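**Inland AIS gateway drops positions under the lock bridge**

**pegelstand73** wrote:

We run a small tracking setup for a barge operator on a canal with three locks. Each barge has a Zetari transponder in the wheelhouse and a separate GPS/cell logger on the cargo, made by Mekholm. Both feed into a Zaltgate server in the office, and the dispatcher sees one dot per barge on the map.

The problem is the middle lock. A road bridge crosses right over the lower gate. When a barge waits under it, the dot jumps. Usually it moves to the far bank, sometimes it lands on the access road, and twice in July it showed up in the village on the other side of the railroad. After the barge leaves the chamber the dot comes back to where it should be.

The dispatcher uses the dot to call the crane crew. If the position is wrong they either show up early and wait or show up late. I would like to fix this without buying new hardware for the whole fleet.

Settings, for anyone who wants them: Zetari reporting on the default interval, Mekholm logger reporting every 3 minutes, Zaltgate set to "best available source."

---

**tow_and_go** wrote:

"Best available source" is your problem. Zaltgate doesn't know which one is best. It takes whichever one says it has the smaller error, and the Mekholm loggers are very optimistic about their error. When they lose satellites they fall back to cell towers and Wi-Fi and still claim a decent fix.

Set it to Zetari only and see if the jumps stop.

---

**pegelstand73** wrote:

Tried that last week on one barge. The jumps to the village stopped. The smaller jumps to the bank did not. We also lost the dot completely for a while above the upper lock, where the transponder signal is weak because of the cut.

---

**Edeltraud Sauerland** wrote:

Two different faults, then. The jump to the village is the cell and Wi-Fi lookup. Somebody's router is in the database with an old address, and the logger believes it. We had this with a barge that was shown at a dentist's office every time it passed a certain landing. The dentist had moved and taken the router along.

The small jump to the bank is satellite signal bouncing off the bridge and the lock wall. No setting in the server will cure it. You can only decide not to believe it.

---

**tow_and_go** wrote:

I don't agree that no setting cures it. There is a speed filter. If the barge is doing zero and the next point is 60 yards away, throw the point out. Set it and forget it.

---

**Edeltraud Sauerland** wrote:

That works until the barge moves for real. The filter on the version I know holds the last good point and measures from there. A barge that leaves the chamber while reception is bad can be stuck on the map for a long time and then appear well down the canal. The dispatcher will like that even less.

---

**halfknot** wrote:

Both of you are making this harder than it is. Draw a zone around the lock. When a barge is in the zone, show "at middle lock" and no dot. The crane crew doesn't care which end of the chamber it's in.

We did this with Buschmann's mapping add-on. It took an afternoon. The zone needs to be generous, roughly 100 yards past the gates on each side, so the bounced points still fall inside it.

---

**pegelstand73** wrote:

@halfknot I like that. Does the add-on let you fire a message when the barge leaves the zone? That is the moment the dispatcher needs.

---

**halfknot** wrote:

Yes. Enter and leave are separate events. Put a delay on the leave event or you'll get a message every time a bad point falls outside. I use 2 good points in a row outside the zone on the downstream side.

---

**tow_and_go** wrote:

So a filter.

---

**halfknot** wrote:

A filter on the message, not on the position. The track stays as recorded. Our insurer wants the raw track, so I don't touch it.

---

**bilgewater** wrote:

Has anybody looked at where the loggers are mounted? We had ours inside the hatch coaming and they were bad everywhere, bridge or no bridge. Moving them to the top of the coaming made a big difference. The brackets are cheap and you can do a barge during a normal unloading.

Also check whether the Wi-Fi lookup can be turned off. On the older Mekholm units it's a checkbox on the second page of the config tool. On the newer ones you have to send them a text command, and you need the admin PIN for that.

---

**pegelstand73** wrote:

Ours are on the side of the coaming, facing whichever way the last person felt like. I'll ask the yard to move two of them up and compare with the rest.

Found the checkbox. It was on. I've turned it off on the three barges that were tied up here.

---

**tow_and_go** wrote:

If the Wi-Fi lookup is off, you can go back to both sources and cover that dead stretch above the upper lock. I would still rank Zetari first by hand and leave "best available" alone.

---

**pegelstand73** wrote:

Update, September 2, 2020. Zetari is ranked first, Mekholm second, Wi-Fi lookup off. Zone drawn at the middle lock with halfknot's rule for the leave message. No more village. The dot still wanders under the bridge on the raw track, and the dispatcher doesn't see it.

The two loggers on top of the coaming are a little better than the others at the bridge and a lot better in the cut. We'll do the remaining barges as they come in for unloading. I'll post again when there's a longer run to compare. 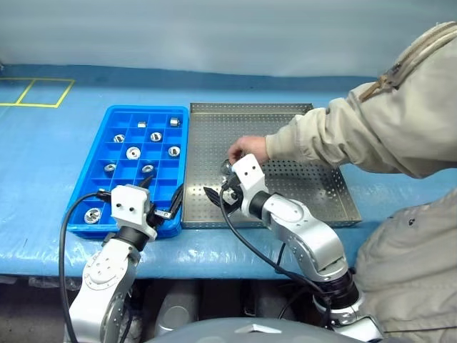

**Edeltraud Sauerland** wrote:

Check the leave message again when the water is high and traffic gets held below the lock. A barge that waits just outside your zone for an hour will already have been reported as gone, and the crane crew will be standing there. I would add a second, smaller zone at the lower waiting berth with its own message.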